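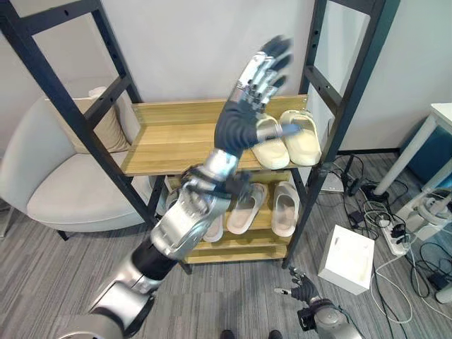

Skuver Opens Its Otitville Try-On Room, and Yes, You Can Sit Down

OTITVILLE, Aug 30, 2020 - Hi everybody, Jonalyn Mercado here from Skuver, and I get to write this one myself because I've been talking about it since April and the rest of the office is tired of hearing me. Our try-on room is open! It's at the back of the Rimby building, up one flight, and it's where you can finally get your feet into our house slides before you buy them.

If you only know us from the website, we make slides for wearing around the house (and to the mailbox, and let's be real, to the grocery store). We've sold them online from day one. The email I get more than any other asks how they fit, and I can type "true to size, a little roomy at the toe" all day long, but it's so much easier to just hand somebody a pair.

So we found a room. It's small, 430 square feet, with gray striped carpet that I fell for right away because you can walk around on it the way you would at home. We put in open shelves, black metal with light wood, so you can reach over and grab a slide without asking. The cream ones are up top. Under them are the white ones with the light pink insole, my personal favorite, and I will happily argue with anyone who prefers the cream.

Then there's the chair. I wanted one good chair in there, a proper one with a rounded back, and we ended up with a light gray armchair and a beige cushion to go with it. My business partner, Ashraf Ragab, thought a bench would do. He has since been found answering his email in the armchair.

"I was wrong about the bench," Ashraf says. "People sit down, they try on a pair, they stay and talk. I've learned more about our sizing in two weeks than I did all last year."

The shelving was put together for us by Abdel Rahman, a two-person furniture shop across town, and they were very patient while I changed my mind about how high the top shelf should go. I still have a few cables to tidy on the carpet over by the shelves, so watch your step on that side for now. It's on my list!

Visits are by appointment and last 30 minutes, one household at a time. Please wear a mask and bring socks if you like, though bare feet are fine too. We wipe down each pair after it's been tried on. If you find your size, you can order on the spot and we'll ship it to your door, and the first 30 people who book get free shipping on that order.

To set up a time, use the booking page on the Skuver site or reply to any of our newsletters. Press folks who'd like to come by and try a pair can do the same, just put "press" in the notes and I'll call you back.

Contact: Jonalyn Mercado, Skuver, Otitville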